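Can a Machine Do My Chores Yet? Common Questions

What can a home machine do without help right now?
Floors, mostly. Robot vacuums and mops are good enough that many people run one every day. Lawn mowing works on a fenced, fairly level yard. Dishwashers and washing machines have done their part for decades, but a person still has to load and unload them.

Can I buy a robot that clears a kitchen counter?
No. There are machines that can pick up a known object from a known spot and put it somewhere else. Clearing a counter means dealing with whatever has been left there, and that is still a research problem. Trollik has shown a two-armed kitchen unit but has not put it on sale or named a price.

Why is picking things up so hard?
The machine has to find the object, decide where to hold it, get its fingers there without knocking anything over, and squeeze the right amount. You do all of this without looking very closely. Most robot hands have two fingers and little or no sense of touch.

Which objects give the most trouble?
Clear and frosted ones. Depth cameras work poorly on glass and thin plastic, so the machine may read the counter behind a tumbler as if the tumbler were missing. Round things lying on their sides are next, as they roll when touched. Soft items such as dishcloths and bread bags are hard for other reasons. A solid, brightly colored object with a handle is about the easiest thing you can give a gripper.

Does the counter itself matter?
Yes. Plain matte surfaces are easiest. Polished stone reflects light, and strong veining can confuse software that looks for the edges of objects. Newer systems handle this better than older ones did.

Why is so much of the training done in simulation?
It's cheaper, and nothing breaks. A simulated kitchen can be reset in an instant and run overnight. The Toltard group trained one pick-and-place task on 1013 simulated layouts before trying it on a real arm. The real arm was slower and dropped more, which is usual.

How often do they fail?
It depends on how the test is set up. In July we ran a leased Ekström arm through 200 picks of ordinary kitchen items at our shop. It missed or dropped 13 of them. That sounds good until you picture it with your own glasses. A person had to step in 4 times to free something that was wedged against the backsplash.

What about shop floors?
Further along. A bin of identical parts under fixed lighting suits a machine well. Mixed bins are slower, and most small shops we talk to still sort those by hand.

Should I wait before redoing my kitchen?
No. Build it for the people who use it.

Is a robot arm safe around children?
Treat it like a power tool. Arms sold for shared workspaces stop when they bump into something, but they can still pinch fingers, and whatever they are holding may be sharp or heavy.

Related
Robot vacuums and thick rugs
Jernia countertop arm: first month
What a gripper can and can't hold
Folding laundry by machine
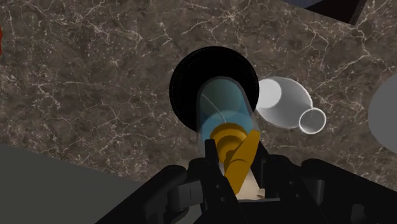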